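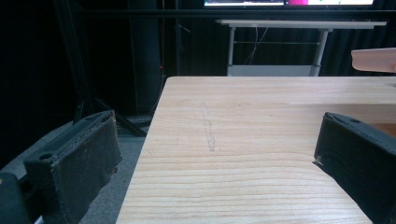
Worktop, packing area, main hall.

BILAU COMMUNITY PANTRY
Minutes of the September meeting of the steering group

Held in the upstairs meeting room, Sandhu House, at 6.30 pm.

Present: Yamila Escobar (chair), Gaétan Gauthier (minutes and stock), and representatives of the parish, the primary school and the Dulon Road tenants' group.
Apologies: received from the youth club representative.

1. Minutes of the previous meeting

Agreed as a correct record with one change. Under item 5, "weekly" to read "fortnightly". Signed by the chair.

2. Matters arising

2.1 Freezer thermometer. Replaced. Readings are now entered on the sheet fixed to the inside of the store cupboard door. Closed.

2.2 Side gate key. A second key has been cut and is held at the school office. Closed.

2.3 Insurance for the loan of the parish van. The insurer has asked for a list of named drivers and a copy of each licence. Two licences are outstanding. Carried forward.
Action: parish representative.

3. Stock report

G. Gauthier presented the stock sheet. Intake since the last meeting was 3,914 items by count, of which 858 came from the collection points at the two schools. Tinned vegetables and pasta are over target level. Cooking oil, tinned fish, long-life milk and nappies in the two largest sizes are under target level.

The count excludes fresh produce, which is weighed and entered on a separate sheet. The group discussed whether both sheets should be merged. It was noted that merging would mean converting weight to items, and that last year's attempt at this gave totals that could not be checked. The sheets will stay separate.

Short-dated stock is to be moved to the front of each shelf at the close of each session. Items past a "use by" date are to be removed and logged. Items past a "best before" date may be offered from the marked shelf by the door, in line with the existing policy.
Action: G. Gauthier to reprint the shelf labels.

4. Collection points

4.1 The crate at the library is being filled faster than it is emptied. Collection to move from once to twice a week for a trial period ending at the next meeting.

4.2 The crate at the sports centre has been taken in during the refurbishment of the entrance. The centre has offered space beside the vending machines. Accepted, provided that the crate does not block the fire door.

4.3 A request was received from a hairdresser on Dulon Road to host a crate. Agreed in principle. The tenants' group will visit and confirm that there is room.
Action: tenants' group representative. 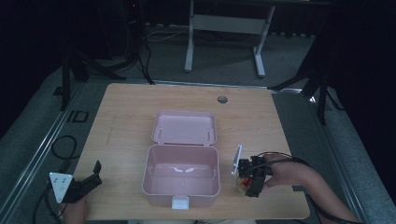

Storage box on the table, lid open.

5. Winter parcels

5.1 Number. The chair proposed planning for some 900 parcels over the winter period. The school representative asked how this had been reached. The chair explained that it was last winter's total plus the households now on the waiting list. Agreed as a planning figure, to be looked at again when referrals for the autumn half term are known.

5.2 Contents. The standard list was reviewed line by line. Changes agreed: one tin of soup to be replaced by one tin of fish where stock allows; tea bags to be supplied in the smaller pack; rice to be added to the family parcel. The list for households without an oven is unchanged.

5.3 Dietary needs. The referral form has a single free-text line for allergies and diet. Packers reported that entries are often left blank and that the household then has to be telephoned. The form is to be changed to tick boxes with one line for notes. Referring agencies will be told of the change by email and asked to destroy old copies.
Action: chair.

5.4 Packing sessions. 4 sessions to be held, each of three hours. Each session is to have one person checking finished parcels against the list who takes no part in packing. Parcels are to be sealed only after checking.

5.5 Delivery. Delivery depends on item 2.3. If the van is not available, parcels for the outlying addresses will be taken by private car, and drivers must first confirm with their own insurers that this is covered.

6. Purchase of crates

Two quotations were received for stacking crates with lids. Cloteck quoted the lower price per crate but requires a minimum order above present need. The second supplier has no minimum order but a longer delivery time. After discussion it was agreed to order from Cloteck and to offer the surplus to the youth club at cost. The parish representative asked that it be recorded that storage space for the surplus had not been confirmed at the time of the decision.
Action: G. Gauthier to place the order once the youth club has replied.

7. Food hygiene training

Three packers hold certificates that expire before the new year. The online course is acceptable for renewal. New packers will continue to attend in person. Certificates are to be copied to the file and the register updated.

8. Any other business

8.1 The lock on the outer store is stiff. To be oiled before any replacement is considered.

8.2 The primary school harvest collection will be delivered directly to the hall. Two people are needed to receive it between 9.15 and 10.30 am. Names to the chair.

8.3 A letter of thanks from a household was read out.

9. Next meeting

Same room and time. Items for the agenda to reach the chair one week beforehand.

The meeting closed at 8.05 pm.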